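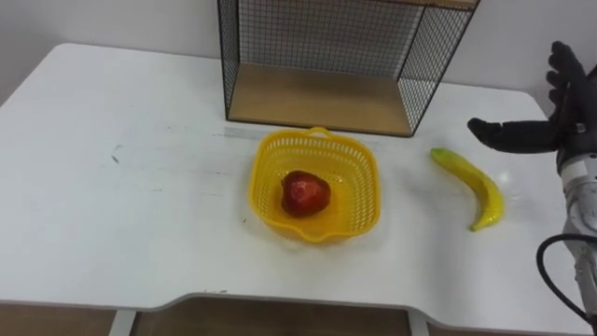

I figured Vy Hoàng would start me on something easy, and I guess fruit in a basket counts? She runs the teaching sessions at Grevholm, and she'd been at it for over 40 minutes when I walked in with my coffee.

"You drive the arms yourself and the robot keeps a record of how you moved," she told me. "So if you're sloppy, it learns sloppy!"

I asked how many runs a task needs. For this one she wants 19 good ones, and she throws out any where she hesitated too long. (Mine would all go in the trash, believe me.)

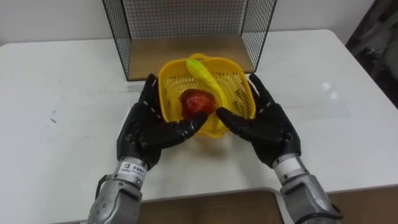

Both hands at the basket, apple and banana inside.

Her colleague Abdelghani Soliman thinks two hands are harder to teach than one. "Your own hands just sort of agree with each other," he said. "Over the controls you have to think about both, and your thumbs get lost."

Then Vy offered me a turn. I lasted 2 tries, and she was very nice about it. They're hoping to move on to the Urio tasks in April.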